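Jul 6, 2019 – Handheld gripper station, what to order next

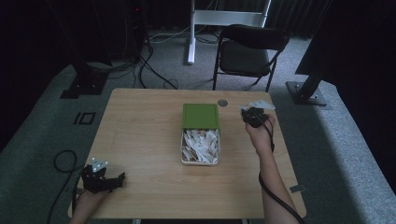
Budget talk with Aino and Imad this morning, and we can finally think about a second station! Imad has the Ravemis quote in hand: $1,516 for another pair of handhelds with marker plates, plus $258 if we want spare plates. I say take the spares. I'd also like to put real money into cabling this time. Each gripper has its own black cable, one running down the right forearm and off the table, the other looping off the left edge and curling on the floor, and there's a tangle more on the carpet behind. Overhead cable arms would cost extra but I'd love to have them.

Table: same pale top if we can get it, the white plates are easy for me to pick out on it. Aksel wants a height-adjustable one. Fine by me if the Vustport supplier has them, otherwise fixed legs and we move on.

Props are the cheap part. The clear box with the green lid and a fill of crumpled paper is a great task for almost no money – want 11 more boxes, same size, lids in a few colors. Paper scraps we make ourselves.

Still open:
Lead time on the grippers. Ravemis said nine weeks in April, Imad to ask again.
Floor posts, do we bolt down a second set or share? Ask Amrit before he orders base plates.
Foam mats under the operator's feet (Aino's idea, good one).

Draft order goes to Aatos once the cable arm price is in. Really looking forward to having two tables going at once.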